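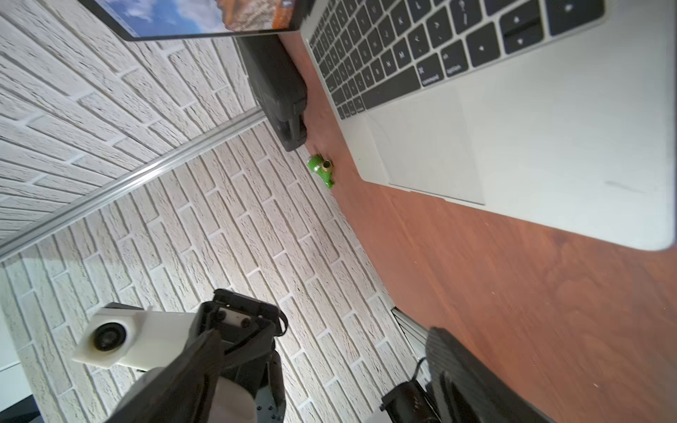

How to Write a Found Poem From a Document You Already Have

I wrote my first found poem by accident, copying odd phrases out of my grandfather's seed catalogs onto index cards, and I've been hooked ever since (my sister calls it stealing with good posture). If a blank page makes you freeze up, this is the kind of poem to try. The words are already there. You pick, cut and arrange.

What to use as a source

Go for something dull! Manuals, town meeting minutes, recipe headnotes, old letters to the editor. Beautiful prose is a bad source, I think, as the writer has already had all the fun. My favorite so far is a ferry timetable from Graltunton, which had a whole page on what to do with livestock.

You want 8 pages or so. With less than that you start copying whole sentences, and with a lot more you'll drown.

Step 1. Read it through once, doing nothing

No pencil yet. I'm terrible at this step and always want to start circling.

Step 2. Pull your phrases

Now go back and type out anything that catches your ear, in order, one phrase to a line. Keep them short, two to six words. Stop at 41 lines. Why 41? That's what fits on one page in the font I like, and I've never found a reason to change it.

Write down the title and page number next to each phrase while you're at it. You'll want them for the note in Step 5, and hunting for them later is misery.

Step 3. Set your rule

Decide now what you're allowed to change. Pornthip Khamphan, who ran the first workshop I took, let us change punctuation and line breaks and nothing else, not even a plural. I'm a bit looser and let myself drop small words like "the" and "of." Whatever you choose, write it at the top of the page and stick to it until the draft is finished.

Step 4. Cut and shuffle

Print the page, cut it into strips, and push them around on a table for 20 minutes. Then throw out everything that explains. My livestock poem began with "Passengers are advised" for weeks and got so much better once that went. Aim to end up with 15 lines or fewer.

Read it out loud. If you stumble in the same spot twice, move the break.

Step 5. Add your note

Put a line under the poem naming the source and your rule. Mine says: "All words from the Graltunton ferry timetable, some small words removed." If the source is recent and you hope to publish, check whether you need permission, and check what the magazine wants too.

If you get stuck

Try the whole thing backward, last phrase first. Or swap sources with a friend and see what they pull out of yours.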